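Saucisse en brochette

La saucisse en brochette est une préparation dans laquelle une saucisse entière est enfilée sur une pique, le plus souvent en bois, puis cuite à la chaleur sèche. Elle se distingue de la brochette composée, où la viande est détaillée en morceaux et alternée avec des légumes. On la rencontre dans la restauration de rue, les fêtes scolaires et la cuisine domestique.

Dénomination

L'usage français hésite entre « saucisse en brochette », « saucisse sur pique » et « saucisse au bâton ». Cette dernière forme désigne parfois aussi la saucisse enrobée de pâte et frite, qui relève d'une préparation différente. Dans son répertoire des termes de la cuisine de foire, Magdalini Christodoulou retient la première appellation et réserve la troisième aux produits enrobés.

Préparation

La pique est introduite par une extrémité de la saucisse et poussée dans l'axe, sur les deux tiers au moins de sa longueur. Une insertion oblique fait éclater le boyau et déséquilibre la pièce lorsqu'elle est tenue à la main. Les saucisses précuites, à chair fine et ferme, s'y prêtent mieux que les saucisses fraîches, dont la farce se tasse au passage du bois.

Certains cuisiniers pratiquent sur la surface des entailles en biais, peu profondes, qui s'ouvrent à la cuisson. D'autres laissent le boyau intact afin de conserver le jus. Les piques en bois sont fréquemment trempées dans l'eau avant une cuisson au gril ; la précaution est moins courante pour le four.

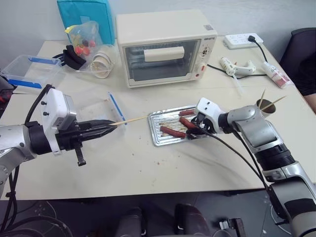

Cuisson au four de table

Le four de table convient aux petites quantités. Les saucisses sont disposées parallèlement, sans se toucher, et retournées à mi-cuisson. Une plaque à fond rainuré limite le contact avec la graisse rendue, qui s'écoule entre les nervures. La partie libre des piques doit rester éloignée des résistances, et la longueur du bois se choisit donc d'après la profondeur de l'enceinte.

La durée varie selon le calibre et selon que la viande est crue ou précuite. Pour les saucisses crues, la cuisson à cœur est contrôlée au thermomètre, la sonde étant placée à distance de la pique.

Service

La saucisse est servie sur sa pique, nature ou accompagnée de moutarde, de sauce tomate ou d'oignons frits. Pour les jeunes enfants, il est d'usage de retirer le bois et de couper la viande dans le sens de la longueur.

Manifestations

La foire d'Edcombe consacre à cette préparation un concours ouvert aux amateurs. L'édition du 13 juillet 2002 réunit 58 participants, et 2 358 pièces furent vendues au public dans la journée. Le premier prix revint à Vangelis Papadakis pour une saucisse de porc au fenouil. Le règlement, rédigé par Paraskevi Rallis, impose une pique en bois non traité et interdit l'enrobage.

Voir aussi

Brochette
Saucisse grillée
Cuisine de rue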